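Finding the edge of a panel with a wrist camera
Project report, second year practical module
Submitted Jan 19, 2024

1. Introduction

The aim of my project was to let a small robot arm follow the join between two panels without touching it. I built the arm in the shared workshop at Tilletlow, where students may keep one shelf and use one bench. The program that reads the camera is called Miltus. I wrote it from the beginning, because the older one on the workshop computer, Cai, expects a camera which stands on a tripod and sees the whole bench.

2. Method

The camera sits on the wrist and looks down at the surface. Miltus takes each picture, makes it grey, and searches for long straight changes from light to dark. When it finds a line, it calculates the angle and the distance from the middle of the picture. The arm then moves a small step along this angle, and the camera takes the next picture.

The lens has a fixed focus which I cannot change. At close range everything becomes soft, and I decided to accept this and work with soft pictures. A seam is still darker than the grey on both sides of it, and for my purpose this difference is enough – the program does not need to see the material.

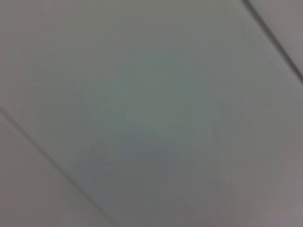 The difficult case is when two lines are found and both have nearly the same slope. My first version took the average of the two, so the arm was sent to the middle of the panel, where there is nothing to follow. In the second version the program keeps the line that is darker and thinner. If the two are too similar, it stops and waits for me to choose with the keyboard. This is slow, but I prefer it to a wrong movement.

I also had to treat colour with care. A grey surface does not come out as one grey. There can be a greenish tint near the middle and a warmer one towards a side, and the early version sometimes took the border of such a tint for a seam. I solved this by asking for a sudden change inside a few pixels. A slow change is now ignored.

3. Tests

I saved 359 pictures. Miltus chose the correct line in 335 of them, compared with my own marks, which I drew by hand before I ran the program. In 13 pictures it stopped and asked me. The rest were wrong, and most of the wrong ones came from the first evening, when I had still the threshold from the old version.

A single seam that crosses from the bottom to the right side is the simplest situation for the program. It can be faint in one part and clear in another, so I join pieces of line if the gap is short.
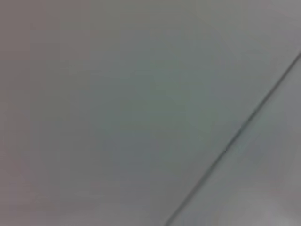 Ollalden wrote under my draft on the workshop page that joining the pieces is risky, and that a scratch beside the seam could be joined as well. The comment also asked why I do not simply raise the camera by 9 millimetres and get a sharper picture.

I tried the second suggestion. The wrist then hits the cable holder when the arm is folded, so the bracket must be made again first. For the scratch I have no good answer yet. I could compare the angle with the last three pictures and refuse a sudden jump, and I plan to add this in March, together with the new bracket.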